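# Testing a Chore at Home: Can a Gripper Empty a Basket of Fruit?

A practical guide for people who want to find out for themselves how far the machines have come. 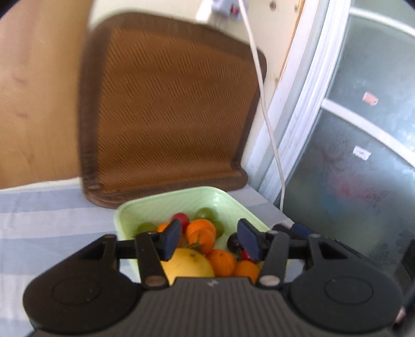
## What this guide is for

Many articles say that robots will soon do our housework. Many other articles say that this is a dream. I read both kinds for a long time and I did not become wiser from them. Finally I decided to choose one small chore and to measure it properly, with the same rules for a person and for a machine.

The chore is to take mixed fruit out of a plastic basket and to put it in order on the table. A child of four can do it. For a two-jaw gripper it is a fair test, neither the easiest nor the hardest thing in a kitchen.

I wrote this page for readers who have access to a small arm with a parallel gripper, at work, at school or in a hobby club. You do not need to know much about programming. You need patience and a notebook. The test takes one long afternoon, and a second one if you want to compare settings.

My own notes come from work with the Ritunier arm, which is a light desktop model, and with the control program Tramness. If you have other equipment, the names of the menus will be different, but the steps stay the same.

## Why fruit is a good test

Fruit has some properties that make trouble for a machine and almost no trouble for us:

- The pieces have different sizes. An orange fits between the jaws easily. A large yellow fruit may need the jaws almost fully open.
- Most of them are round, so they roll when you touch them on the wrong side.
- The pieces cover each other. The camera sees a part of an orange and must guess where the rest is.
- Some are soft. A grip which is correct for an orange can leave a mark on a ripe plum.
- The colors help less than you would think. Several orange fruits in contact can become one big orange area for the software.

The basket adds a difficulty too. It has a wall, and the jaws also have thickness. When a fruit lies against the wall, there must be space for one finger between the fruit and the plastic, and often there is no such space.

## What you need

- One arm with a two-jaw gripper and soft fingertip pads
- A plastic basket with rounded corners
- Mixed fruit in several sizes, at least three kinds
- A cloth to put under the basket
- A kitchen scale
- A timer
- Paper and pencil

A word about artificial fruit. It is clean and it does not spoil, so many people practice with it. I do it also on the first day. But it can be lighter and harder than real fruit, and the results are usually too good. Write in your notes which kind you used. If you mix the two kinds in one table, the table has no value.

## Step 1: Prepare the place

Put the cloth flat and pull out the folds. Place the basket on it so that the arm can reach every corner from above. Move the cables to the side where the arm does not pass. I lost one whole run when the wrist caught a cable and pulled the basket a hand's width to the left.

Check the light. A glossy basket gives small bright reflections on the inner wall, and the camera may take such a reflection for the edge of an object. If you can, use a lamp from the side and close the curtain. Do not change the light again before the end of the test.

## Step 2: Do the chore by hand first

This step looks silly, but please do not skip it. Empty the basket with one hand and only two fingers, thumb and index finger. Start the timer when you touch the first fruit and stop it when the last one lies on the cloth.

In my case it took 19 seconds. Then I repeated it with eyes half closed, and it took a little more. Pay attention to what your fingers do. You will see that you push fruit aside all the time, without thinking about it. You roll one piece toward the middle, and you grip it there. A machine does not do this unless somebody has taught it.

## Step 3: Guide the gripper by hand

Before you let the program decide anything, move the gripper yourself. With the Ritunier you press the side button and the joints become free. With other arms you may need a hand controller.

1. Open the jaws fully.
2. Come down from above, straight, and slowly.
3. Stop when the pads are at the height of the widest part of the fruit.
4. Close the jaws until both pads touch. Then close a very small amount more.
5. Lift straight up until the fruit is higher than the rim.
6. Only now move sideways.

Most beginners do number six too early, and the fruit hits the rim and falls. The habit comes from our own hands, which move in a curve.

Empty the basket five times in this way. Write down which pieces were hard. They are usually the ones near the wall and the ones under another fruit.

## Step 4: Set the closing force

The force is the setting with the greatest effect. In Tramness you find it under "Hand" and then "Limit". For a program which shows grams on a scale, you can put the scale between the pads and read the value directly, if your scale is thin enough. Mine is not, so I pressed one pad down on it.

I began with 600 grams. It held the oranges well and did not hurt them. For softer fruit it was too much, and I had to go lower until a piece began to slip. Then I went up again by one small step and left it there.

If your arm permits only one force for all objects, choose the one for the softest fruit. You will drop some heavy pieces, and this belongs in the result.

## Step 5: Let the program choose

Fill the basket again. Mix it with your hand, so that you do not make it easy by accident. We arrange things nicely without wanting it.

Start the automatic mode and keep your hand near the stop button. Do not help. If a fruit rolls out of the basket, leave it where it is. If the gripper tries the same piece again and again, let it try three times, then mark the piece as failed, remove it by hand and continue.

For every attempt, write one of these words:

- **clean**: picked, lifted and put down at the first try
- **retry**: succeeded at the second or third try
- **drop**: picked but fell before it arrived
- **push**: the jaws moved the fruit but did not hold it
- **wall**: the finger hit the basket
- **fail**: removed by hand

Please use single words. On my first day I wrote full sentences, and in the evening I could not compare anything.

## Step 6: Calculate

Make 11 full runs if you have the time. With fewer, one lucky run changes the picture too much. Then divide the clean picks by all the picks you wanted, and you have the rate.

My rate with real fruit was 62 percent clean. When I added the retries it became clearly better, but a retry costs time. The machine needed roughly as many minutes as I had needed seconds.

The bad results were not spread evenly. At the beginning of a run, when the basket was full, the gripper did well, as the fruit on top is easy to reach from above. At the end, when few pieces were left, they rolled to the corners and the word "wall" came again and again. I had expected the opposite.

## Common problems

**The gripper closes on air.** The camera position has probably moved. Repeat the calibration. If the problem comes only with dark fruit, add light, because a dark purple skin may give the camera very little to see.

**Two fruits are lifted together.** The jaws are open too wide when they go down. Limit the opening to a little more than the size of the fruit.

**The basket comes up with the fruit.** One finger is outside the rim. Make the permitted area smaller in the settings. A heavier basket also helps, although in a real kitchen you could not ask for it.

**The fruit turns in the jaws.** The grip is too high or too low. On pears and other long shapes, turn the wrist so that the pads take the narrow side.

**A stem or a leaf gets between the pad and the skin.** I did not find a good solution. Turning the wrist by a quarter works sometimes.

**The pads become sticky.** Clean them with warm water after every few runs and dry them well. A sticky pad holds better for some time, and your numbers become better without reason.

## So, is it ready for the chore?

For my kitchen, no. A person who has to stand next to the machine and pick up fallen plums has not saved any work. It would be faster to put the fruit away and drink a coffee.

For a shop or a packing table the answer is less simple. A small packing business in Zalarside uses a similar hand at one table, for oranges only, all of nearly the same size and lying in a flat tray. There it runs well, slowly, also in the evening. They changed the tray and the order of the work to fit the machine. At home we want the machine to accept our basket, our cloth and our mixture of fruit, and I think this is the larger part of the problem.

I also tried the Griffiths suction hand for two runs. It was very good on smooth skin and bad on anything with a stem on top. It reached the corners better than the two jaws did. A hand with both systems would be interesting, but I have not tested one.

## If you want to continue

Change one thing only and repeat all the runs. Good candidates are:

- a basket with a lower wall
- longer and thinner fingertips
- a first movement which pushes the fruit away from the wall before gripping
- one kind of fruit in place of a mixture

I would begin with the push movement, as it costs nothing except some time in the program. In my short trial the "wall" results became fewer, but I made only three runs with it, so I do not give a rate here. Keep the old notes in the same notebook, and write the force and the light conditions at the top of each page.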